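5 Nov 2021
Evaluation notes: Quintela hand-held gripper, loan kit

Day one with the kit proper. Yesterday doesn't count, as yesterday was spent finding out that the Iltero account you need for the licence is a different Iltero account from the one you need for the downloads. Both now work. Passwords are in the usual place, filed under Q because I wasn't thinking.

What we have on loan: the gripper body, two sets of pads, the marker cube, the little screen on its mount, cables, a head-worn camera, and a printed manual of 342 pages. A good half of the manual is the same safety notice in different languages. The useful part is the appendix on pad changes, so start at the back.

What we're supposed to decide: whether to buy, rent or send back. The rental offer comes through Cinero and includes their processing service, where you upload the recordings and they return cleaned-up hand paths. Buying means doing the processing ourselves. I have asked for the price of the middle option twice and received the brochure twice.

Setup. Body out of the case, pads in, cable to screen, power on. The quick-start card says 5 minutes. It took me longer than that to find the quick-start card. Once it was all together it behaved, and the marker was picked up on the third go after I tightened the bracket. Note for whoever does this next: the bracket wants to be properly tight before you start calibration, and the software will happily let you get to the last screen before mentioning it.

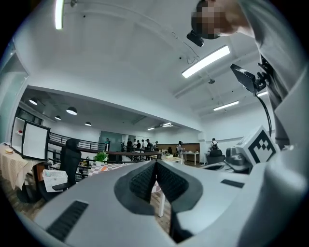 Looking up past the pads. Marker cube and screen on the right, operator top right.

Pads. The black textured ones are what came fitted and I'd leave them on. They hold a mug by the rim, a marker pen, and a bread roll without turning it into two bread rolls. They do not like anything glossy and flat. A laminated card slid out 3 times running and I stopped there, as the card was winning. The second set is from Plastix, softer, and sold as "universal". They are better on the card and worse on everything else. Swapping sets is fiddly but doesn't need tools, whatever the manual says on the subject of tools.

Weight and comfort. Fine for the first stretch, less fine after about 6 runs of picking and placing. My wrist would like it noted that the balance is forward of where you'd want it. There is no strap in the box. There is a strap in the catalogue.

Screen. Readable if you stand where the designer stood. If you lean over to look at the pads, you get the screen edge-on, so you end up doing a sort of slow nod between the two. Tilting the mount helps a little, though the cable then starts to pull. Try a longer cable before we complain to Quintela, who will certainly tell us to try a longer cable.

Head camera. Sits all right. Leave it on and forget it, then remember it before going to get tea. I have a long recording of the kettle if Cinero would like to clean up the hand path for that.

Lighting. I wondered whether ceiling lights would upset the marker tracking when the gripper is tilted back. Didn't see any dropouts in the log, but I haven't tested it on purpose. Should do a few runs straight under a fitting and a few away from one, same object, same route.

Software. It exports what it claims to export. File names are made of the time and a string of letters, so keep a written list as you go or you will be opening every one of them later. Ask me how I know. The undo button undoes the calibration as well, without asking. Don't press it.

Opinion so far: hardware decent, pads better than expected, paperwork written by someone who was paid by the sheet. I'd lean towards renting for November and leaving the buying question until we've had some cleaned data back and can see what the service adds.

To do
- longer cable for the screen
- lighting runs as above
- ask Cinero for the price, third attempt, perhaps by post
- try the Plastix pads on cutlery
- order a strap, or make one out of the old rucksack
- charge everything overnight, including the camera, which was at 3 per cent when I put it away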